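Talk to the Trivcombe knitting and crochet evening: Designing your own baby blanket
Speaker notes, May

Start when the kettle has finished. It is louder than I am.

Opening. Say hello. Hold up the blanket. Wait for the kind noises, then turn it round and show the back, where the kind noises generally stop.

Say early on that I am not a designer. I had a pattern called Qiu, I ran out of patience with it at row 26, and what followed was called designing because I wrote it down.

Yarn. I used Metura cotton, 6 balls, and bought a seventh in a different dye lot out of cowardice. Pass the two round. Ask who can see the difference. Everyone will say they can't, and then hold them up to the window.

Swatches. Pause for groaning. Make one, wash it, measure it again. Mine grew. The first blanket would have suited a small pony.

The sum. Stitches in the swatch, divided by its width, times the width you want. Write it on the flip chart, slowly, because last time at Ondgate I got it upside down and a woman in the front row made the scarf.

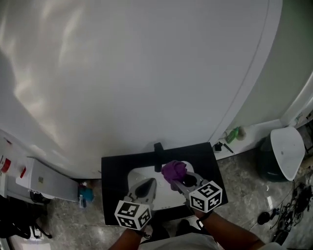
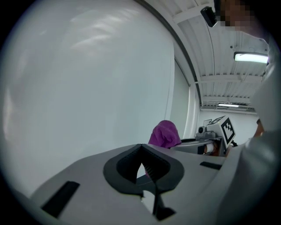

How big should a pram blanket be?
Mine is 32 inches along each side, and that tucks in well enough. Go smaller for a car seat, and stop sooner if you've begun to dislike it.

Borders. Most of the trouble lives here. If the edge ruffles, you have too many stitches; if it curls up like old toast, too few. Go down a hook size for the first round. I do 3 rounds and then tell people it was always going to be 3.

Holes. Pretty, and exactly the width of a baby's finger. Show the lacy sample, then show the close one. Recommend the close one. Expect an argument from the lace table and let it run a bit.

Ends. Weave them in as you go. I have almost never done this. Say it with a straight face anyway.

If there's time: the hat that went wrong. If there isn't, leave the hat in the bag.

Handouts are by the door. The second page has the border chart, and the hook size on it should say 4 mm.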